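오프라인 지도 타일 캐시 만들기 (Koubek 타일 서버 기준)

현장에서 통신이 끊겨도 항공사진 배경지도를 쓰려면 필요한 구역의 타일을 미리 내려받아 두어야 한다. 이 글에서는 Koubek 타일 서버에서 타일을 받아 Plovska 뷰어에 등록하는 절차를 다룬다. 서버 설치는 끝나 있다고 가정한다.

준비 사항
- Koubek 서버 주소와 읽기 권한이 있는 접근 키
- Plovska 데스크톱판
- 여유 저장 공간 10GB 이상

1. 구역 지정
Plovska에서 새 프로젝트를 만들고 좌표계를 웹 메르카토르(EPSG:3857)로 맞춘다. 다른 좌표계로 시작하면 타일 경계에서 선이 어긋나 보인다. 메뉴의 영역 > 사각형 선택으로 범위를 그린 다음 이름을 붙여 저장한다. 이 글에서는 Trumcombe 구역을 사용한다. 범위는 실제 작업 구역보다 조금 넓게 잡는다.

2. 확대 단계 결정
타일 수는 확대 단계가 하나 올라갈 때마다 대략 네 배가 된다. 도로망만 확인할 때는 14단계까지면 충분하다. 건물 윤곽까지 보려면 더 높은 단계가 필요하지만 구역 전체에 적용하지 말고 시가지만 별도 영역으로 나눈다. 최소 단계는 10으로 둔다. 그보다 낮은 단계는 뷰어에 포함된 기본 지도가 대신 표시된다.

3. 내려받기
캐시 > 새 작업에서 서버 주소를 입력한다. 주소 형식은 z/x/y 순서이다. 일부 서버는 y축 방향이 반대(TMS 방식)이므로 미리보기에서 남북이 뒤집혀 보이면 'y축 반전'을 켠다. 동시 연결 수는 네 개 이하로 설정한다. 그 이상이면 서버가 429 응답을 돌려보내고 작업이 대기 상태로 넘어간다.
중단된 작업은 같은 이름으로 다시 실행하면 빠진 타일만 받는다. 로그에 404가 남는 타일은 원본에 자료가 없는 곳이므로 재시도 대상에서 제외한다.

4. 파일 병합
작업이 끝나면 영역별로 MBTiles 파일이 생긴다. 캐시 > 병합에서 시가지 파일을 위쪽, 전체 구역 파일을 아래쪽에 두고 합친다. 같은 위치의 타일이 겹치면 위쪽 파일이 우선한다. 메타데이터의 minzoom과 maxzoom 값은 병합 후 자동으로 바뀌지 않는다. 속성 창에서 직접 고친다.

5. 확인
네트워크를 끊고 Plovska를 다시 시작한다. 레이어 목록에서 온라인 배경을 끄고 병합한 파일만 켠 상태로 구역 네 모서리를 확대해 본다. 회색 격자가 나오면 해당 위치의 타일이 빠진 것이다.
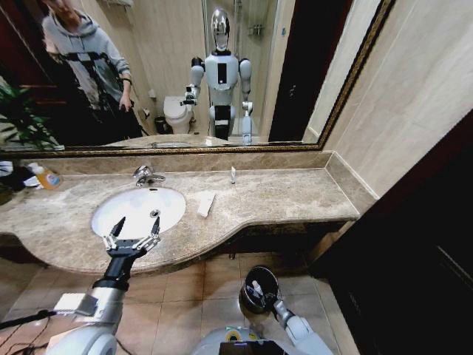

대리석 세면대와 금색 테두리 거울

6. 휴대 기기로 옮기기
파일을 기기의 maps 폴더에 복사한다. FAT32로 포맷한 메모리 카드에는 4GB를 넘는 파일이 들어가지 않으므로 exFAT를 쓰거나 파일을 분할한다. 기기용 뷰어는 시작할 때만 폴더를 읽는다. 복사 후 앱을 완전히 종료하고 다시 실행해야 목록에 나타난다.

참고
Skurinwood 형식으로 저장한 예전 캐시는 바로 열리지 않는다. 가져오기 메뉴에서 변환한 다음 4번부터 진행한다.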